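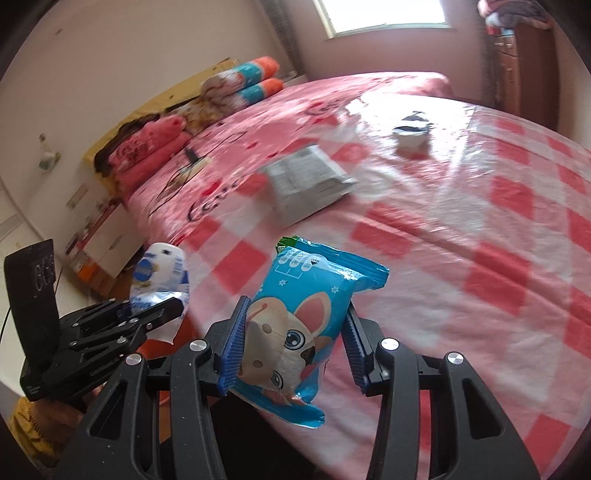
How a Robot Learns to Pick Up a Bag of Snacks

Picking up a small bag of snacks is easy for you. You see it, you reach for it, and your fingers close on it. You can do it while talking to a friend.

For a robot, it is hard work. Most of that work is done by software, the set of instructions that runs on the robot's computer. This page follows the software through the job, from the first look to the moment the bag is put down.

Step 1: Seeing

A camera does not know what a bag is. It takes in light and turns it into a grid of tiny colored squares called pixels. To a computer, each pixel is a few numbers. One number says how much red there is, one says how much green, and one says how much blue.

The part of the software that makes sense of these numbers is called perception. Its job is to answer questions such as "Which pixels belong to the bag?" and "How far away is it?"

Think about a blue packet held over a red, pink and white checkered sheet. Blue against red is a big change in the numbers, so the edge of the packet is easy to find. Now think about a red packet on the same sheet. The software has a much harder time telling where the packet stops and the sheet begins.

Pictures on packages can cause trouble too. If there is a big cartoon animal on the front of a bag, you know right away that it is a drawing. The software has to learn that the eyes and ears are printed on the plastic and that all of it is one object. Wrinkles make it worse, because they bend the drawing out of shape. The same bag can look different every time it is moved.

Bright light is another problem. When sun comes through a window, part of the picture can turn almost pure white. The numbers there are all as high as they can go, and the details are lost. Shiny plastic does something similar on a smaller scale. Good perception software learns to make a careful guess about the parts it can't see well.

Step 2: Planning

Once the software knows where the bag is, it needs a plan. Planning means choosing how to move before moving.

First it picks a place to grab. A gripper with two fingers has to squeeze from two sides, so the software looks for two spots across from each other. The puffy middle of a bag is often good. A thin, crimped end can fold over and slip out.

Then it works out a path. There are many ways to get from one place to another, and plenty of them bump into something. The software tries out paths inside the computer, where nothing can get knocked over. It throws away the ones that hit a bed or a cabinet or another gripper. From what is left, it chooses a path that is short and smooth.

If a robot has two arms, the plan has to cover both of them. One hand might hold a package still while the other one brings a second package over. The two arms share the same space, and the planner has to keep track of where each one will be at every moment.

Step 3: Control

A plan is only a plan. The part of the software that carries it out is called control.

Control works in a loop. It checks where the gripper is, compares that with where the gripper should be, and sends the motors a small correction. Then it does it all over again, many times each second. You use a loop like this when you carry a full glass of water. You watch the water, and you tip your hand a little this way or that to keep it level.

Squeezing needs control as well. Squeeze too lightly and the bag drops. Squeeze too hard and the snacks turn into crumbs. Soft or ribbed pads on the fingers can help, since they grip better than smooth, hard plastic. The software still has to decide when to stop closing. Some robots feel how hard they are pressing. Others watch how far the fingers have moved and work it out from that.

Learning from people

Years ago, programmers tried to write a rule for everything. "If the bag is here, move the arm there." That works in a factory where each part always arrives in the same place. It does not work well in a bedroom, where the blankets are folded a new way every morning.

So many teams now let the software learn from examples. One way is for a person to hold a gripper in each hand and do the job. A camera on the gripper records what the gripper sees. Each recording is called a demonstration.

Suppose a team wants to teach a robot to sort snack bags. People might make 4,000 demonstrations in different rooms, with different bags and in different light. A computer then goes through all of them, looking for patterns. It starts with bad guesses about how the gripper should move. Each time it guesses wrong, it changes its own numbers a little. After a great many tries, the guesses get close to what the people did.

This is called training. The finished result is often called a model. It is not a toy model that you glue together. It is a very long list of numbers that turns a camera picture into a movement.

Why use so many rooms? If every demonstration were made on the same checkered sheet, the model might learn that bags are only found on checkered sheets. Put one on a plain table and it would be lost.

The tools behind the work

Recordings have to be sorted and checked before anyone can train with them. The programs that do this are called tools, and most people never see them.

At Rellden, a small robot software company, the tool for this is named Starura. It plays each demonstration back slowly and looks for trouble, such as a camera that froze or a stretch with nothing happening. It also checks that the pictures and the movements line up in time. If the picture is late by even a blink, the model learns to close its fingers too late.

In one batch of 760 recordings, Starura marked 143 for a person to look at. Some were fixed. The rest were left out.

Testing comes next. The team first runs the model in a simulator, a kind of video game with pretend gravity and pretend bags. Then they try it on a real robot with bags it has never seen before. It usually makes mistakes that the simulator missed - real plastic crinkles and slides in ways that are hard to copy.

Try it yourself

You need a friend, a small closed bag of snacks and a bowl.

1. Put the bag and the bowl on a table.
2. Close your eyes and hold out one hand with only your thumb and first finger ready to pinch.
3. Your friend is the software. Your friend may only say "left," "right," "forward," "back," "up," "down," "open" and "close."
4. Try to get the bag into the bowl.
5. Trade places, and move the bag to a new spot.

Did your friend ever say "close" too soon? Did you go too far when you heard "left"? How far is "left," anyway? Robot programmers have to settle questions like these.

Words to know

Control: the software that moves the motors and keeps correcting them.

Demonstration: a recording of a person doing a job so that a robot can learn it.

Gripper: the part of a robot that holds things.

Model: the long list of numbers that a computer ends up with after training.

Perception: the software that makes sense of what the camera takes in.

Pixel: one tiny square in a digital picture.

Simulator: a program that acts like the real world so that ideas can be tested safely.

Last updated 7 May 2024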